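Robotic dish handling

Robotic dish handling is the sorting, stacking, washing and putting away of tableware by machine. It is a branch of household robotics and a common test of whether general-purpose manipulators can do domestic chores. As of the last revision of this article (17th September), no system on sale does the whole job unattended in an ordinary home.

Task difficulty

Dishwashers automate the washing step only. Loading, scraping and storage still call for grasping items that differ in depth, rim shape and surface. A shallow plate lying flat gives a two-finger gripper little to close on, and the usual approach is to slide one finger pad under the rim or to tip the plate first. Nested and overlapping pieces must be separated before they can be lifted.

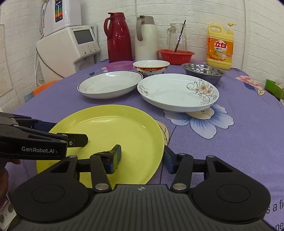
Hand-held grippers at a lime-yellow plate, with other tableware on a flowered tablecloth.

Polished steel is a separate problem. Mirror-like walls return false readings to many depth sensors, and reflections of the gripper itself may be taken for objects. Clear glass causes similar errors. Rim grasps are preferred for deep bowls — one pad inside the wall, one outside — but they leave the load off center and prone to rotation. 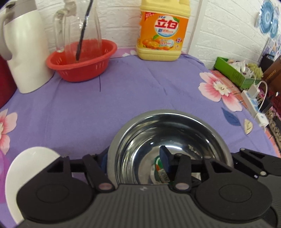 Training data for such grasps is often recorded by people using hand-held grippers, with no robot arm present. The Nonitz test, proposed by Cameron Halliday and Ratree Wongsuwan, scores a trained system over 300 pick-and-place attempts on six types of tableware.

Status

Gramside and Skiturus have both shown two-armed prototypes that clear a table at well below human speed. Breakage and dropped items remain the main obstacles to unsupervised use.

See also: Grasp planning; Dishwasher; Mobile manipulator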